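Clear plastic test tube rack for a home demo bench – worth it or a gimmick?
Posted in Home Science & Hobby Benches

udora_bench
I do color demos for kids on a big white table, the usual stuff: a beaker with something yellow in it, a test tube with something orange-red, tip one into the other and wait for the gasp. I've been using a wire rack and it's ugly and it scratches. Lately I keep seeing setups with the clear plastic racks, two rows of round holes, and everyone acts like they're the obvious choice. I have my doubts.

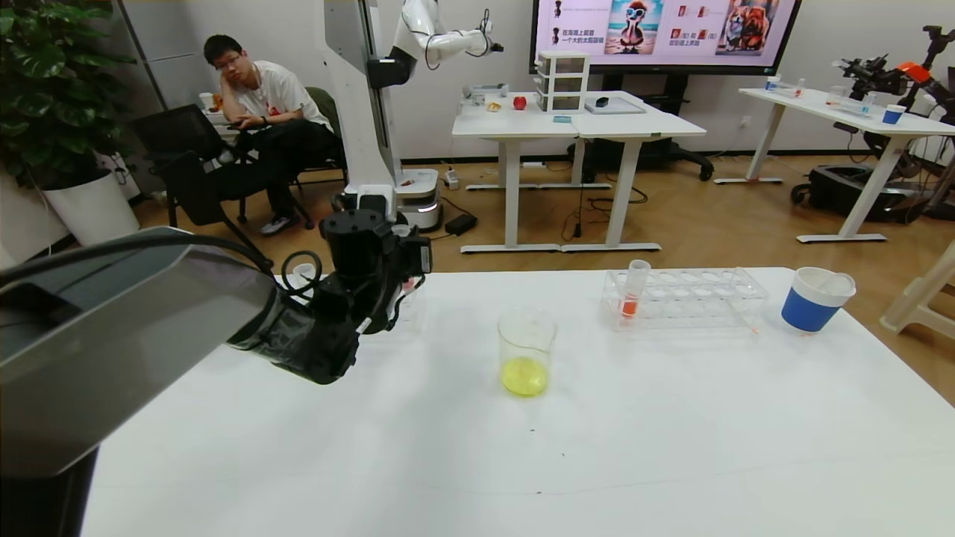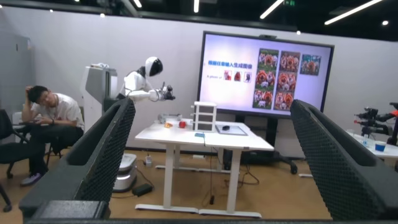
My questions, since the product pages are useless. Do the clear ones tip over when there's only one tube in them, at the front corner? Do they cloud up? And does a white tabletop really make the colors easier to see or is that something people repeat because they already own a white table? I can spend 20 dollars on a rack, but I don't want to spend it twice. The Raltero one has 273 reviews and I'd bet most of those people never put a tube in it.

Edited to add: food coloring and water only. Please don't send me the acid lecture.

dotville_dad
I have a clear one and it's great, buy it. Never tipped. We use it for paintbrushes mostly.

symonenko_glass
The answer above doesn't tell you much, so let me try.

Tipping: it depends on the feet and hardly at all on whether the thing is clear. A light rack with a single tube in a corner hole can go over if your sleeve catches the tube, and so can a wire one. Put the tube in a middle hole. If you're fussy about it, stick four of those little rubber dots underneath. I've had the same dots on mine for 18 months.

Clouding: yes, some of them, and faster than the sellers admit. "Clear plastic" on a listing can mean several different materials, and if the listing won't say which, assume the cheap one. Mine went hazy after I ran it through the dishwasher, which I was told was fine. It wasn't fine. Wash by hand, lukewarm, soft cloth – no scrub pads and no rubbing alcohol until you know what it's made of.

White table: this one is true, I'm sorry to say. I didn't believe it either. Try a pale yellow over dark wood and then over white. You can do that tonight with a sheet of printer paper and save yourself a table. It matters less for the orange and red shades, which show up on nearly anything. The downside is that a white top shows every crumb and speck, and the kids will ask about the speck.

One thing you didn't ask. Measure your tubes before ordering. Hole sizes are described very loosely, and a skinny tube in a wide hole leans, which looks bad and makes it hard to compare levels.

quietbeaker
I'd question whether you need a rack at all. For one tube, a short mug with a folded paper towel in the bottom holds it upright and costs nothing. I did it that way for some 60 demos. It looks cheap, sure, but kids look at the color.

If you do buy, skip anything sold as a "kit." The beaker in those tends to have markings that rub off, and the caps don't fit. Also keep your drinking cups off that table. People say they'll remember which cup is which, and I've heard that before.

udora_bench
Thanks. Did the paper test with the yellow and okay, fine, it's easier to see on white. Still not convinced about the rack. I'm going to try the mug for the August sessions and if it looks too silly I'll get a clear one and hand wash it. Dotville, what size are the holes on yours? Paintbrushes don't tell me anything.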